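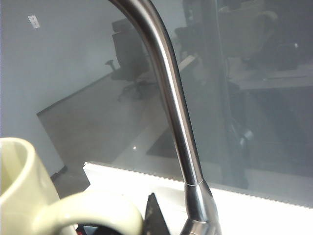
Re: [Prader Owners] Hard water, softener or no softener?

On a morning in May another owner wrote:

> We moved into the Prader townhouses over the winter and I am
> getting white crust on everything. Shower door, kettle, the
> sink. The county sheet says the water is hard but does not say
> what to do with it. Is a softener worth the money, or do people
> just live with it? Also, does anyone know if the outside taps
> are on the same line? I don't want to put salt water on the
> tomatoes.

We have had a softener for a few years now, so I can answer most of this.

Get your own water tested before you buy anything. The county number is an average, and the houses on the upper street get part of their supply from the second well. My test strip came out at 252 parts per million, which is well into the hard range. I have not tested it again.

We paid 800 dollars for the unit, a Vokirero, and did the hookup ourselves over a weekend. The loop was already stubbed out in the garage, to the left of the water heater. If yours is the same floor plan you should find two capped pipes there. If they are missing, the job gets a lot bigger and I would call a plumber.

On the outside taps: in our unit the back one is on hard water and the front one is not. I don't know why it was done that way. Check both with a strip once you are running, and use the hard one for the garden. Softened water has a bit of sodium in it and the beds will do better without it.

The kitchen cold line is your choice. We left ours hard for drinking and cooking, so the kitchen faucet still needs a wipe with vinegar now and then — a rag soaked in it and wrapped around the base overnight takes the crust off. Rinse well after. Don't leave vinegar on natural stone counters.

Running it is not much work. I set the hardness on the control head and left the other settings alone. It regenerates at 2 a.m. and you can hear it if your bedroom is over the garage. Salt is a 30 pound bag whenever the level drops below the water line. The Mizuno hardware store carries the pellets, and they are cheaper there than at Woneo. Avoid rock salt, it leaves mud in the bottom of the tank.

The kettle is clean now and we use less laundry soap. The shower door was already etched and stayed that way.

If you want to look at the plumbing before you decide, reply off list. We are in unit 2563.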